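Re-did the finger pads and the alignment on the hand-held gripper this morning. A few posts on how I do it, mostly so I can find it again next time.

The tool is the Trotetti hand-held, the older one with the bolt-on finger blocks. It gets the most use of anything at the Steltelholm bench. I check alignment every 1000 grasps and go through the whole thing at 72 hours of use, whichever comes first.

Counter read 1828 when I pulled it, so it was overdue. The complaint in the log was thin parts twisting when the fingers closed. That is nearly always one finger sitting a little rotated against the other.

First job is cleaning. Dry brush, then a lint-free cloth with a bit of isopropyl on the inner faces. No solvent cleaner on the blocks. I tried that in April and it left them tacky for two days.

Next, back both finger screws off half a turn. Don't take them out. If you take them out you lose the shim behind the left one and have to set the depth again from scratch. I have done this more than once.

Close the fingers on the 10 mm gauge block. Let the faces settle flat against it, hold light pressure, then snug the screws a little at a time, left, right, left, right. Final torque goes on with the block still in there.

Open it up, take the block out, and look at the two fingers over something plain. I use the wood bench top. You want the top ends level with each other and the inner faces looking at each other across the gap.

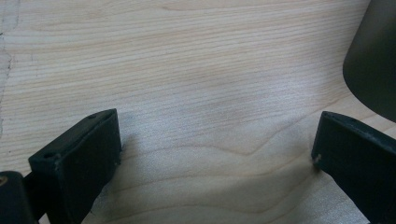

Fingers open over the bench, nothing in the grip. Scuffs on the left block are only light, so it stays on.

Then the paper test. One strip of printer paper near the tips, close, pull. Same again lower down. The drag should feel the same both times. Mine was loose at the tips on the first try, so I went back to the screws and did it over.

Second try was good. Ran it on the thin Kairys brackets that were giving trouble and they came up straight.

Last thing is the slide. One drop of Barier light oil on each rail, work it open and closed by hand, wipe off whatever squeezes out. Any extra ends up on the finger faces and then you are cleaning again.

Counter is back to zero and the log is filled in. One spare pair of blocks left in the drawer, so I need to order more before the next full service.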